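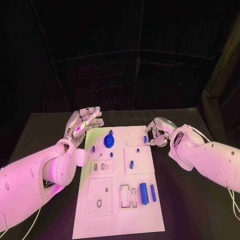

Chie Kobori told the inquest that she heard the boy shout twice before the streetlight went out, and that she had thought he was calling a dog. The coroner asked her to repeat the part about the dog. She repeated it.

Marlene Kuhlmann wrote it down. She had covered courts for the Catterall paper for 14 years and had never before sat through an inquest for someone she knew. Tamunoemi Briggs had delivered her groceries all summer. He was nineteen. He had been found in October at the foot of the steps behind the Budetitz bakery, with his phone in his hand and 32 dollars in his jacket.

"Was there anyone else on the steps?" the coroner asked.

"I saw a man's back," Chie Kobori said. "He was walking. He wasn't in a hurry." 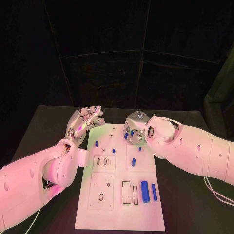
Two arms over the board, one hand raised, one curled downward.

At the break Marlene went out to the hallway and called the desk. Till Baumgart picked up. He wanted 200 words by four and he wanted the man's back in the first line.

"She didn't say he did anything," Marlene said.

"She said he was there."

She told him she would send it when it was done. Then she stood by the water fountain and read her notes again. The boy's mother was on the bench across from her, holding a coat that was too small to be her own.

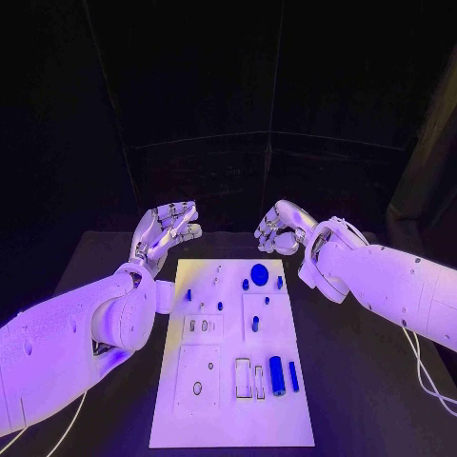

She did not go over. She had gone over to plenty of mothers in that hallway, and she knew what she would say and how it would sound. She put the notebook in her bag.

After the break the officer from Oltalness gave his evidence. The bulb in the streetlight had been unscrewed. It was lying whole in the grass, 10 feet from the pole. Leonie Reinholz, for the family, asked whether it had been checked for fingerprints. The officer looked down at his papers and said it had not.

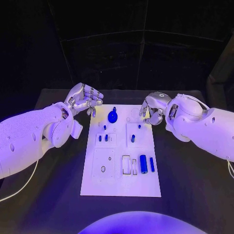
The board under violet light, a hand at either side.

Marlene left the man's back out of the first line. She put in the bulb. Till called at ten after four and said it would run as written.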